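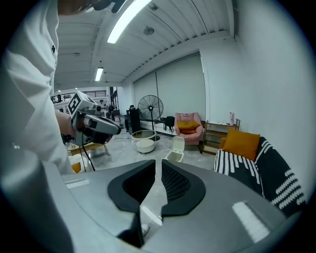

One reader wrote to ask whether a frame sold as 50 x 70 can be hung on a rail and on a wall hook without changing the hardware on the back, and whether the print has to come out to do it. The print stays in. The hardware question depends on which frame you have, and the answers are grouped by topic below.

Frames and Hanging – Frequently Asked Questions

SIZES

What does 50 x 70 refer to?

The size of the print in centimeters. All Markora frames are named by the sheet they hold. The glazing is cut to the same size as the sheet, less a small allowance for movement.

What is the outside size of the frame?

It depends on the profile. The Jakubowski narrow profile in 50 x 70 measures 506 mm by 722 mm on the outside. The longer dimension includes the extended bottom member, so the frame is not the same width on all four sides. Use the outside size when you plan spacing on the wall and the sheet size when you order a print or a mat.

Can I turn the Jakubowski frame to landscape?

Yes, but the extended member will then be on the left or the right. Most people who want landscape choose the Cliltura profile, which has four equal sides.

My print is slightly larger than the frame. Can I trim it?

That is up to you. We do not trim prints for customers. If the print is signed, numbered or has a deckle edge, order the next size up with a mat instead.

Do you make custom sizes?

In Cliltura only. Send the sheet size, not the size of the visible image.

HARDWARE

What is on the back of the frame when it arrives?

Two D-rings, one on each side, fitted a third of the way down from the top. A length of coated wire is in the envelope taped to the backing board. The wire is not attached at the factory.

Wire or D-rings?

Two wall hooks with the D-rings directly over them give the more stable result. The frame sits closer to the wall and does not tilt forward. Wire on a single hook is quicker to put up and can be shifted sideways after hanging, but the frame will go out of level over time, mostly on walls that share a stud with a door.

How do I attach the wire?

Pass one end through the first D-ring twice, then wrap it around the standing length at least five times. Leave enough slack that the wire, when pulled up at the middle, stops two inches below the top edge of the frame. Finish the second side the same way. Trim the ends and cover them with tape.

Can I use adhesive strips?

Not with glass. Frames with acrylic glazing in the two smallest sizes may be hung on strips if the paint is sound and the strip maker's weight limit is observed. Textured paint, wallpaper and limewash are not suitable surfaces.

THE BRAKOVEN RAIL

What is the Brakoven rail?

A slim aluminum track that mounts at the top of the wall. Cords drop from the track and adjustable hooks slide along the cords. It is meant for rooms where the pictures are moved often, or where drilling a new hole for each picture is not wanted.

How much weight will it carry?

Each cord and hook set is rated at 40 pounds. The rail itself is limited by what it is screwed into. On drywall, put a screw in every stud the rail crosses and use the supplied anchors between studs. Anchors alone are not enough for a full row of glazed frames.

Will the hook fit my D-rings?

The standard hook fits all Markora D-rings made with the wide throat. Older Jakubowski frames have a narrow ring that the hook enters only partway. If the ring does not seat fully, stop and exchange the ring. Replacement rings use the same screw holes.

One cord or two?

Two cords for anything wider than it is tall, and for all 50 x 70 frames in either direction. With a single cord, the frame turns each time a door opens or someone brushes past it. When two cords are used, set both hooks by measuring up from the floor. Measuring down from the rail carries any slope in the ceiling line into the picture. Lock both hooks before letting go of the frame,
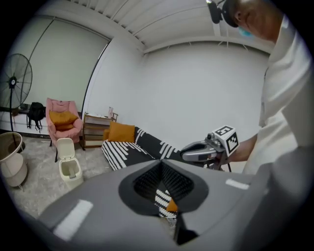
and check the level again the next day, after the cords have taken up their stretch. New cords settle most in the first week. After that they rarely need to be touched.

Can I paint the rail?

Yes. Use a light coat of water-based wall paint and keep it out of the channel. Paint in the channel will stop the cord ends from sliding. The rail is supplied primed.

Can the rail go around a corner?

With the corner connector, inside or outside. The connector joins two rails but carries no load, so keep the first cord a hand's width away from it.

GLAZING

Glass or acrylic?

Glass is harder to scratch and easier to clean. Acrylic is lighter and is the right choice over a bed, over a sofa, in a child's room or on a stair. Acrylic also attracts dust when rubbed dry, and it should not be used over pastel or charcoal, which can be lifted off the paper by static.

Does the glazing protect against fading?

The standard glass does very little. The UV-filter grade slows fading but does not stop it. No glazing makes a south-facing wall a good place for a watercolor.

How do I clean it?

Spray the cloth, never the frame. Liquid that runs down the glass collects in the bottom channel and wicks into the mat. For acrylic use a soft cotton cloth and plain water with a drop of dish soap. Ammonia-based cleaners will haze it permanently.

There is a film on the acrylic. Is that a defect?

Both faces of the sheet are shipped with a protective film – peel it off just before you close the frame. Film that has been left in a warm room for months becomes difficult to remove. Warm it gently with a hair dryer on the low setting and pull from a corner.

PLACEMENT

How high should a picture hang?

The usual rule puts the center of the picture at eye level for a standing adult. In a dining room, or anywhere people mostly sit, it can go lower. Over furniture, the gap between the furniture and the bottom of the frame matters more than the height from the floor. A hand and a half is a workable gap over most sofas.

Can I hang a frame in a bathroom?

A powder room with no shower is fine. In a full bathroom the paper will cockle sooner or later, even behind sealed glazing.

Over a radiator or fireplace?

We advise against it. The wood members shrink and the miters open. Open miters from heat are not covered by the warranty.

ORDERS AND RETURNS

When do orders ship?

Stock sizes ordered before noon ship the next working day. Saturday orders are treated as Monday orders. Custom Cliltura frames are made in batches, and the date is given on the order confirmation.

The glass arrived broken. What do I do?

Leave the frame in its box and report it within a week of delivery. Do not try to remove the print or the broken glass. We replace the whole frame and arrange the pickup.

Can I return a frame I have already opened?

Yes, if the backing clips have not been bent more than once and the D-rings are still in their original position. Custom sizes cannot be returned. Rails can be returned only uncut.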